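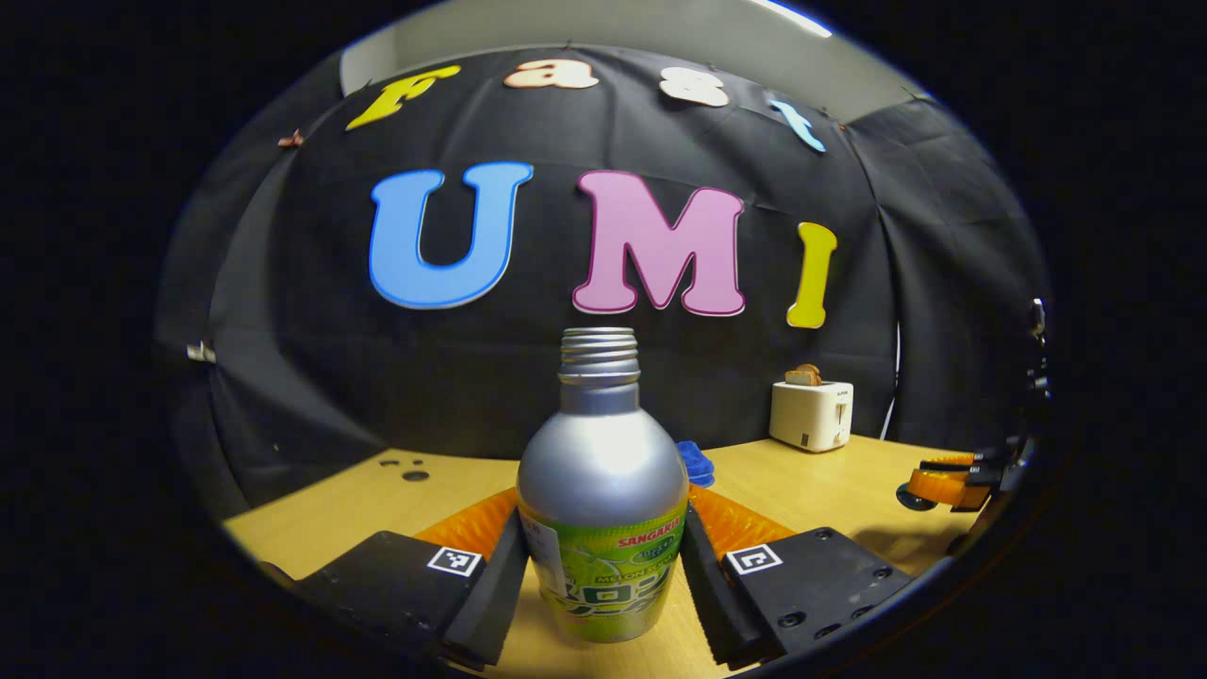

„Ein Satz muss in den Mund passen"

Gespräch mit der Dialogautorin der Serie Talow

Die Zeichentrickserie Talow läuft seit Mai mit deutscher Fassung bei Villeo. Die deutschen Dialoge stammen von einer Autorin, die seit vielen Jahren für die Synchronisation schreibt und ihren Namen lieber im Abspann liest als in einem Artikel. Wir haben uns am späten Nachmittag im Studio Triko getroffen, in einem kleinen Raum neben der Aufnahme, wo man durch die Wand manchmal eine Stimme hören konnte, die denselben Satz wiederholte.

Ich wollte zuerst wissen, was sie eigentlich bekommt, wenn ein Auftrag beginnt. „Eine Rohübersetzung und das Bild", sagte sie. „Die Rohübersetzung ist sehr wörtlich, man kann sie nicht sprechen. Aber sie ist für mich wichtig, denn darin stehen auch die Anmerkungen, zum Beispiel, wer wen duzt oder ob ein Wort altmodisch klingt." Danach sieht sie jede Folge einmal ganz ohne Notizen an. Erst beim zweiten Mal hält sie an und schreibt.

Talow erzählt von einer Bande von Schmugglern, die in der Hafenstadt Hashmi gestohlene Landkarten verkauft. Die Figuren reden schnell und fallen einander ins Wort, und fast alle lügen. Für die deutsche Fassung der ersten Staffel sind daraus 676 Manuskriptseiten geworden. „Am Anfang habe ich gedacht, die Verfolgungen auf den Dächern werden schwierig. Aber dort wird geschrien und gekeucht, das ist schnell geschrieben. Schwer sind die Szenen am Tisch, wenn zwei Leute verhandeln und die Kamera bleibt auf den Gesichtern."

Sie erklärte mir dann, wie sie auf die Lippen achtet. Bei den Lauten m, b und p schließt sich der Mund, und wenn das im Bild groß zu sehen ist, sucht sie auf Deutsch ein Wort, das an dieser Stelle auch so einen Laut hat. Bei gezeichneten Figuren ist man etwas freier als bei Schauspielern, meinte sie, aber die Länge muss trotzdem stimmen. „Wenn der Mund zu ist und die Stimme spricht weiter, merken es auch Kinder. Ein Satz muss in den Mund passen, sonst kann er noch so schön sein."

Besonders lange hat sie an der Sprache der Bandenchefin gearbeitet. Im Original benutzt diese Figur eine sehr höfliche Form, auch wenn sie droht. Im Deutschen gibt es dafür nur das Sie, und das war ihr zu wenig. „Ich habe ihr dann den Konjunktiv gegeben. Sie sagt nie: Geben Sie mir die Karte. Sie sagt: Es wäre mir recht, wenn ich die Karte bekäme." Die Sprecherin habe das zuerst steif gefunden und nach der ersten Aufnahme nicht mehr anders sprechen wollen.

Nicht alles ist so gut gegangen. In Folge 5 gibt es einen Witz, der auf zwei gleich klingenden Wörtern beruht, und die ganze Szene ist um diesen Witz gebaut. Sie hat mehrere Lösungen geschrieben und ist mit keiner zufrieden. „In der Fassung, die jetzt läuft, lacht die Bande über etwas, das nur ein bisschen lustig ist. Das ärgert mich noch immer, wenn ich es höre." In Folge 6 kommt der Witz noch einmal vor, als Passwort an einer Tür – dort musste sie also bei ihrer Lösung bleiben.

Über die Reaktionen der Zuschauer spricht sie ruhig. Viele, die Talow schon mit Untertiteln kannten, haben sich über einzelne Wörter beschwert, am meisten über den Spitznamen des alten Kartenzeichners. In den Untertiteln hieß er „der Zirkel", bei ihr heißt er „Onkel Maßstab". Ich gestand, dass mir der Zirkel auch besser gefällt. Sie lachte. „Dann schauen Sie einmal, wie lange der Junge auf der Treppe nach ihm ruft. Mit Zirkel bleibt der Mund noch eine halbe Sekunde offen." Ich habe die Stelle später zu Hause angesehen und muss ihr recht geben.

Zum Schluss fragte ich nach der zweiten Staffel. Die Rohübersetzung der ersten 2 Folgen liegt schon bei ihr, mehr durfte sie dazu nicht erzählen. Nur dass die Bande Hashmi verlässt und auf dem Schiff mit Leuten zusammentrifft, die einen Dialekt sprechen. Ob es auf Deutsch auch ein Dialekt wird, weiß sie noch nicht. Echtes Plattdeutsch oder Bairisch möchte sie nicht nehmen, weil man dann sofort an einen bestimmten Ort denkt. Sie probiert im Moment eine andere Wortstellung aus und liest sich die Sätze abends in der Küche laut vor.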